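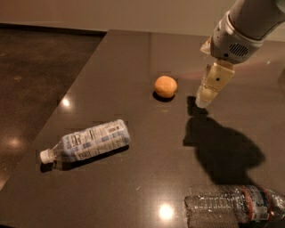

Meet the Duda Arm: A Robot You Can Teach at a Table

Have you ever tried to pick up a pencil while wearing great big winter mittens? It is harder than it sounds! You have to look carefully, move slowly, and squeeze just enough. A robot arm has that same sort of trouble with nearly everything it picks up, and that is why people who teach robots begin with easy, everyday things and give them plenty of turns.

The Duda is a robot arm that comes in a kit. It is made by a small company in Brindville called Odberg, and schools, libraries and clubs can buy one or borrow one for a while. There is a stand, an arm, a gripper (that is the robot's word for a hand), and a thick, friendly book of lessons. We have been reading the book from front to back, and we liked the early lessons best of all.

How does it know where things are?

Robots that work at a table often have a camera up high, a bit like eyes in a head. The camera sends pictures to a computer, and the computer looks for shapes and colors. A bright orange ball is a kind thing to give a beginner, because orange stands out so well against a dark table. A clear plastic bottle is a much meaner puzzle. You can see right through parts of it! And on a shiny table, the ceiling lights show up as bright spots, and the computer has to learn that a bright spot is only light and can't be picked up.

Then there are shadows. When you reach for a cookie, your hand makes a shadow on the plate, and you never give it a thought. A robot has to learn that its own shadow is not a thing in the way. 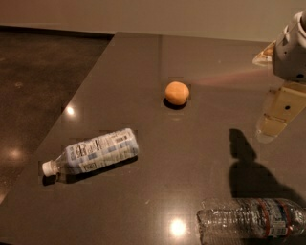 The gripper with an orange ball and two plastic bottles.

How does it learn?

With the Duda, a grown-up or an older child guides the arm through a job, and the computer remembers every bend and turn. Then you do it again with the ball in a new spot, and again, and again – the lesson book is very patient about this, and you will need to be patient too. One club in Vurencombe saved 1,390 practice turns in March, and they kept right on going until they had 2,182.

Balls roll, by the way, and so do bottles lying on their sides. If a finger bumps one, off it goes, and the robot has to look all over again to find out where it went. You would do just the same.

Is it a good kit for you?

We think so, if you have a grown-up nearby and a sturdy table with lots of elbow room. Putting it together can take up to two hours, and some of the screws are tiny, so work over a tray. Keep your fingers, hair and sleeves well away while the arm is moving. Younger children may like choosing what goes on the table and guessing which thing will be hardest to grab. Try a sock! Socks are very tricky.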